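Upstairs at Roden: the mezzanine office, ceiling and lights
Gallery 344. White ceiling and beams, the arched beam, fluorescent tubes, and the black pendants on the left of the far room.
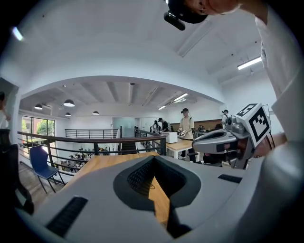

Ona Vasiliauskas would have taken the tubes out altogether and hung pendants right across, and she wrote to say so when the first Roden page went up. She finds tube light tiring by mid-afternoon and thinks a white ceiling makes it worse. Several readers have asked for the opposite and want more tubes over the desks. Both views are fair, and the notes further down explain what was kept at Roden and what was changed.

About the room
The office is on the upper level of the Roden building. It was used for storing paper and display boards until the firm ran out of desk space downstairs. The work took place in two stages, with people at their desks for most of it, so the noisy jobs were done before nine in the morning.

It is open plan. There are no partitions up to the ceiling and none were wanted, as the beams run across the room and any full-height wall would have had to be cut around them. Sound was the main worry. It has turned out better than expected, although phone calls still carry and people with a long one to make tend to go downstairs.

The arched beam
This is the part visitors mention. It is wide and white and curves across between the near ceiling and the room beyond. One early drawing had it picked out in dark grey. A test patch was painted on the side facing the stairs, left for a fortnight, and painted over again. In white it sits with the rest of the ceiling and the two parts of the office read as one.

The beams
Left exposed. Boxing them in was priced and turned down, partly for the cost and partly because the ceiling is not high enough to lose any of it. They were filled, sanded and given two coats. The filling took longer than the painting. Dust settles on any ledge up there and has to be cleaned off from a ladder, so anyone planning the same should allow for that.

The tubes
Fluorescent, in the near part and in the far room. They came with the building and all of them worked, so they stayed. The switches were moved so that the near part and the far room can be turned on separately, which has made more difference than any new fitting would have done. On a bright morning the near ones are often left off until ten or so.

The plain tubes are not to everyone's taste. Žydrūnas Dambrauskienė asked for covers over them and these are still being looked at. The samples so far have yellowed the light or rattled.

The pendants
Four black domes, hanging from the far ceiling on the left. They are the Sitby shade in the matt finish. Matt shows fingerprints when you fit them, so wear clean cotton gloves or keep a damp cloth in your pocket.

Getting the heights right was slow. They were first hung level with a string line and looked too low from the stairs – people ducked, even though there was plenty of room. The flexes were shortened the following week.

Black was chosen over white after both were held up against the ceiling. White shades disappeared. The black ones give the eye somewhere to stop, and they hide the join at the flex better.

The small dome fixture
On a beam, near the middle. It has been left where it was and painted around with a small brush. Masking tape was tried first and pulled the new paint off.

Paint
The ceiling and beams are in Fercombe flat white, the ordinary trade one. A sheen was considered for the beams, but under tubes every dent and brush mark shows up in it. If you use a flat paint, keep a labelled jar of the same batch for touching up. The Roden jar lives in the cupboard under the stairs.

Still to do
Covers for the tubes, if a good one turns up. A longer pole for dusting the shades. The cable run along the side wall wants tidying, and that is planned for October, when the electrician is back to look at the downstairs kitchen.

Other galleries
Uibo: a narrow shop with its old ceiling put back.
Fercombe: the paint store, shelving and floor.
Roden, ground floor: reception, stairs and the new coat rail.

Questions about shades and fittings can go through the contact page. Please give the gallery number.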